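# About Clidbridge

Clidbridge is a small company that fixes other people's diagrams. We write add-ons, stencils and macros for drawing software, and we answer a forum where over 794 members have so far asked why their connectors come unglued. (Check whether the shape has been grouped. It has been grouped.)

Kamarul Raju started it as a blog, back when he was drawing network maps for a freight company and had strong feelings about line jumps. He posted a macro that renumbered shapes in the order you'd expect. People wrote in to say they expected a different order. He wrote a second macro, and that was more or less the business plan. 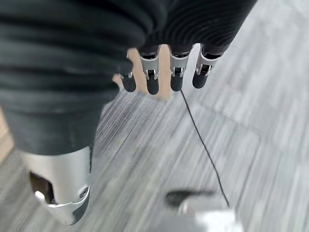 *Four fingers, black tips, gray carpet.*

Today there are five of us. Hagos Fikre looks after the code and has opinions on file formats that we ask him to keep to meetings. Anjani Entili draws the stencils, including the rack and cabling set that probably brought you here. Danang Saragih runs training. Mawar Wattimena handles licenses, invoices and the customers who have lost their license and their invoice.

## What we sell

**Clondar** takes a spreadsheet and turns it into an org chart. It copes with people who have two managers, and with managers who report to themselves, a thing we didn't believe in until we saw our first customer's data.

**Lomholm** is our stencil library, 16 sets at present. The shapes line up with the grid. You'd be surprised how much of our mail is about that.

**Boersma** cleans up old drawings: stray layers, duplicate masters, text boxes with nothing in them sitting a mile off the page. It asks before it deletes anything, and you can tell it to stop asking.

We also do custom work, mostly floor plans and process charts that have to talk to a database. Send us the ugliest file you have. We'll quote from that one.

## Support

The forum is free and you don't have to be a customer. Replies come from the same five people listed higher up, so if you're rude to support you have been rude to the whole firm. Search first if you can stand to. The posts go back years and some of the oldest answers are still right. 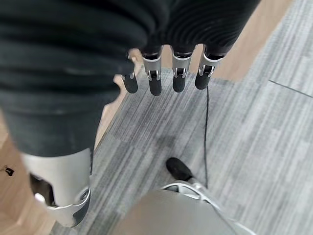
Entili replied to my layers question with a working file attached, and then told me my legend was in the wrong corner. She was right about the legend, but I've left it where it is.

We've kept that in the feedback folder under "mixed."

## Getting in touch

Use the contact form, or post on the forum if you'd like an audience. Please say which version of the software you're running and attach the drawing itself. A screenshot of the drawing pasted into a spreadsheet will reach us, and Hagos will be told about it.

Page last updated 02/11/2019.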